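绿色台面的小桌：圆盘与小件的摆放方法

适用范围：矩形小桌，台面为单一绿色或铺有绿色桌垫，桌上放圆盘及若干颜色鲜明的小件（玩具食物、木块、水果模型等）。台面已有印花或格线的，定位一节可以跳过，直接看小件的摆放。

准备

Fellside 矩形桌一张，桌深600毫米。桌深不同的，下文的位置按比例换算。
桌垫一张，颜色与台面一致或略深。本文用 Miveck 的素色垫，订货号3658，卷装，到货后需要放平。
带色边的浅盘。盘边颜色与盘心要有区别，浅紫、浅蓝都可以。全白的盘在强光下边缘不清楚，摆的时候容易歪。
小件，颜色避开绿色。
软尺、微湿的布、干布、美纹纸胶带。

一、清理台面

先把桌上的东西全部移走，放到旁边的椅子或托盘上，不要堆在桌子另一头。湿布沿长边单方向擦，到头后翻面，再从起点擦下一道。来回擦会把碎屑带回已经擦过的地方。角落用布包住指尖擦。

湿擦后马上用干布再走一遍。水迹留在台面上，盘底会吸住，移动时发涩。有胶印的地方滴少量食用油，等胶软化后擦掉，再用洗洁精溶液去油。酒精会使部分涂层发白，先在桌沿下方试一小块。

二、铺垫

卷装桌垫反向卷一次，松开，正面朝下压平，放一夜。仍然起翘的边角用书压住。不要用吹风机对着一点加热，局部受热后垫子会鼓，冷却后也回不去。

从桌子的一条短边开始铺。先对齐后侧长边，再往前放，手掌由中间向两侧推。前沿允许垫子比桌面略短，不允许伸出桌外：伸出的部分会被衣袖带起来，上面的盘子跟着移位。

垫子与台面之间不要用双面胶。需要固定时，在后侧两角的下面各垫一小片防滑网。防滑网裁得比角小，边缘才不会顶出痕迹。

三、定位

人坐在桌子长边一侧。常用手一边放盘，另一边放小件，中间留出手臂活动的区域。惯用右手时，盘放右前方，小件放左侧；惯用左手则对调。

盘的位置这样取：

盘缘与桌子前沿之间留出一个手掌的宽度。
盘缘与侧边之间也留出一个手掌的宽度。
在盘外侧贴2小段美纹纸，一段朝前，一段朝侧，作为靠边用的记号。胶带贴在垫子上，不要压到盘底下面，否则盘放不平。

记号贴好后，把盘拿起再放回，看能否一次靠准。靠不准多半是胶带贴得太斜，重新贴成直角。记号只在调整阶段使用，位置固定后撕掉，撕的时候贴着垫面慢慢拉。

盘要平放。用指尖轻按盘缘四周，若有一侧翘动，先检查盘底有没有碎屑，再检查垫子下面有没有气泡。两处都没有问题的，换盘。Kramer 的浅盘底圈较宽，在软垫上比窄底圈的稳；窄底圈的盘压久了会在垫子上留一圈印。

四、小件的摆放

小件先按颜色分开，再按大小排列。黄色、橙色放在绿色台面上最容易看清，可以放在离人较远的一侧；深蓝、深紫容易和阴影混在一起，放近一些。浅色件不要直接放在白盘旁边，隔开一段距离。

小件之间的间隙以手指能从两侧伸进去为准。间隙太小时，拿一个会碰倒旁边的。圆的、会滚的小件，下面垫一圈同色的薄毡环，或者先把台面调平。检查台面是否水平不需要仪器，放一个圆件，看它往哪边走，在对应的桌脚下垫纸片。

同时放在台面上的小件以3个为宜。其余的收在盒里，用完再补。

五、从台面移到盘中

拿起：从上方下手，捏住小件较宽的部位。扁的小件从侧边捏，捏之前不要在垫子上拖。
平移：离开台面后再横向移动，高度超过盘边即可。举得过高，放下时不好对位。
放下：对准盘心，先轻触再松手。松手过早，小件会在盘面上弹开。
多件入盘时，第一件放在盘心偏远的一侧，后面的依次往近处放，手不必越过已放好的东西。

带色边的盘，色边以内为可放区域。小件压在色边上就算没有到位，往里推一点。推的时候用另一只手按住盘缘。

六、光线

台灯放在非常用手的一侧，灯头高于视线。灯放在常用手一侧时，手的影子正好落在盘上。绿色台面会把一点绿色反到盘底和小件下沿，看浅色件时要考虑这一点，需要准确辨色的工作应换灰色垫。

桌后如有敞开的柜格或深色空隙，小件滚落后不好找。用一条与桌面等长的窄木条挡在后沿，高度高于最大的圆件半径。

七、常见问题

盘子自己慢慢移位：垫面有油，或垫子没有贴住台面。先去油，再重铺。
垫子中间起拱：尺寸偏大，四边顶住了。沿短边裁掉一窄条。
盘边颜色发暗：洗涤剂残留，用温水冲后擦干。
小件粘垫：软质塑料与某些垫子长时间接触会发粘，收工后不要留在台面上过夜。

八、收拾

先收小件，再收盘，最后擦垫。垫子需要卷起存放时，正面朝外卷，外面用布条松松系住，不用橡皮筋。Brelorside 的桌子带有侧挂杆，可以直接搭放，但搭放处要避开窗边，长期日晒会褪色，褪色后同一张垫上会有明显的分界。

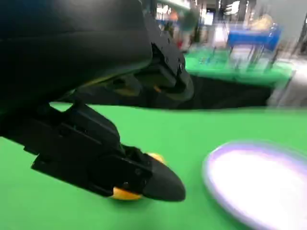 撰文：Henrik Kleinschmidt ｜ 2020年5月12日，星期二

补充：黄色件与浅紫边白盘放在同一张绿色台面上时，三种颜色分得开，适合初次练习第五节的步骤。盘靠近右前方，黄色件从左侧过来，移动路线短，中途不跨越其他东西。做熟以后可以把盘往台面中间挪，再换颜色较深的小件重复。

版权所有，转载请注明出处 ｜ 联系我们 ｜ 返回顶部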